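We use cookies to remember your preferences and see which pages are popular. Accept all | Manage settings

Washing up with a roll-up rack: your questions answered

Since I wrote up our kitchen at Stisow, most of my post has concerned the sink. The oven, over which I agonised for months, has attracted no interest whatever. These are the questions that come up most. Inna Sydorenko has read the answers and disagrees with the one on tea towels.

What is a roll-up rack, and do I need one?

It's a row of steel rods held together at the ends, which you lay across the sink and roll up when you want it out of the way. You don't need one. People dried cups on a folded towel for generations and only complained a bit. If you have a draining board you like, keep it and spend the money on cake.

We hadn't got a draining board. We'd put the sink in the island, where a plastic rack full of pans would have been the first thing anyone saw on coming in, and Taras Skoryk had opinions about that.

Which basin should it go over?

With a double sink, pick one side and stick to it. Ours goes over the left, and the right is kept for washing. I've seen people swap sides halfway through and end up with suds raining on the clean things.

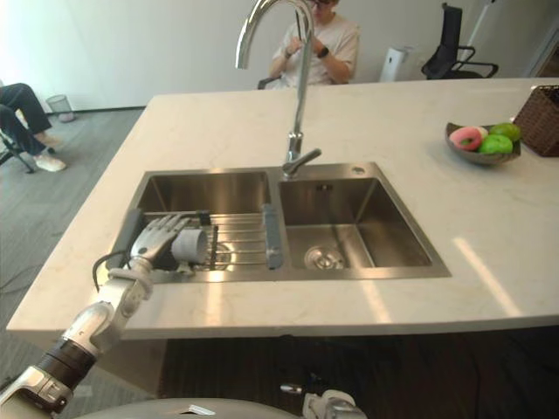

If you're left-handed you may want it the other way about. Try it for a week before you decide, and warn the rest of the household, who will otherwise go on putting wet forks where the rack used to be.

Cups upright, upside down or on their sides?

This has produced more letters than anything else on the page. Upside down drains best for anything with straight sides. On its side is fine for a quick rinse, provided the cup isn't going to roll, and a plain cylinder with no handle is always thinking about it. Set it so the rods run along the cup, and it will usually settle between two of them. Upright is for people who enjoy a small puddle with their next drink.

Ihor Zhuravel asks whether a cup left upside down traps a stale smell. It can, on a flat surface. Over rods the air gets in underneath, so I'd look elsewhere for your smell, Ihor. Start with the cloth.

How do I pick up a wet cup without dropping it?

Take it round the body with your whole hand, thumb on one side and fingers on the other. Hooking one finger over the rim looks stylish and has cost me 3 good beakers. Matt glazes are kinder than shiny ones when your hands are soapy. 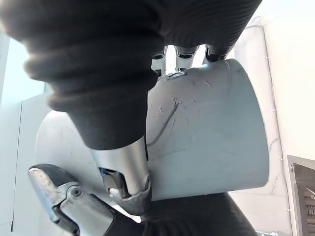 How do I clean the rack itself?

Hot water, washing-up liquid and an old toothbrush, every week or so. Do the ends first, as that's where the grime collects. For limescale, wipe with white vinegar, leave it a few minutes and rinse well. Don't use wire wool unless you like scratches.

Clean the sink strainer while you're there. You won't want to, and it won't get any nicer by waiting.

Will it mark the worktop?

Ours is white marble, so I fret about everything. The rack should rest on something solid and dry underneath. Lift it when you move it; dragging is how scratches happen. Keep the vinegar well away from marble, which it will etch, and mop up drips around the tap before bed.

How much weight will it take?

The leaflet with mine, a Hladun, doesn't say. I've put a full casserole on it and regretted nothing, but I took the weight off the middle by setting it near the edge of the basin. Roasting tins go on a towel. If the rods bow when you load them, you've got your answer.

Do I still need to dry things with a tea towel?

No. Leave them for 35 minutes and go and sit down.
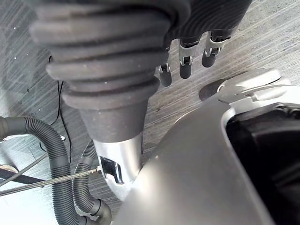
Yaryna Kostiuk: Thirty-five minutes in Jekville would be a miracle, our water leaves spots on everything unless you dry it straight away. I do glasses by hand and let the mugs look after themselves. Also, does yours rust at the ends? My Gunder went orange in May.

Mine hasn't so far, Yaryna. Try drying the ends before you roll it up. And all right, glasses by hand if you've got hard water. Inna says she told me so.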